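Home Topics Ask the community Unsolved Members Log in

Teaching by remote control: my operators record very different demonstrations. How strict should I be?

Amna Awan
Posted April 29, 2024

Hello all. I am responsible for collecting demonstrations for a two-arm robot in our small lab. The task is to pick up a capped tube from the table and place it in a rack. We drive the arms with a pair of small leader arms, and we save the joint positions, the gripper opening and the camera pictures through Gestik.

We have 1,214 episodes now. I trained a policy on all of them and the result is disappointing. The arm goes near the tube, then it waits, or it moves a little left and right as if it cannot decide. When I replay the episodes I see that every operator has their own habit. One person takes the tube close to the cap. Another takes it at the low end and turns it in the air. A third one passes it from one gripper to the other also when this is not necessary.

The table is arranged like this for most of the episodes, with the tube lying between the grippers and the rack right behind it:

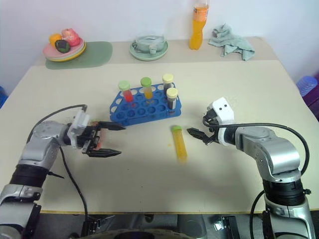

Cosimo Cattaneo wrote to me that I should throw away every episode where the operator stops for more than one second, and not worry about the grasp at all. I am not sure I agree. The stops are easy to find in the joint data, but if I delete all of them I lose many episodes where the tube was in a difficult position, and these are the ones I need most.

So I would like to know two things. Do you force all operators to use the same grasp? And do you cut the waiting time out, or delete the full episode?

Thank you in advance for any advice.

Cosimo Cattaneo

As I said in my message, the pauses are the first problem. The policy learns that standing still near the tube is a correct action, so it stands still. But if you are afraid to lose the difficult positions, then do not delete, only trim. Find the part where both arms and both grippers do not change, and keep a few steps of it. Be careful with the moment when the fingers close. The arm is almost still there also, and you must not cut it. I made this mistake in July and my grippers closed on air for a week.

For the grasp, I would write one page of rules and give it to everybody: which arm takes the tube for which direction of the cap, and when a handover is allowed. Then record 30 new episodes per operator and train on only these, before you repair the old ones.

Kļaviņa

same problem here, we had 7 operators. keep the best two, much better

Flasau

Which control rate do you record with? And do you see the same waiting if you train on the episodes of one operator only? I would try this before changing anything.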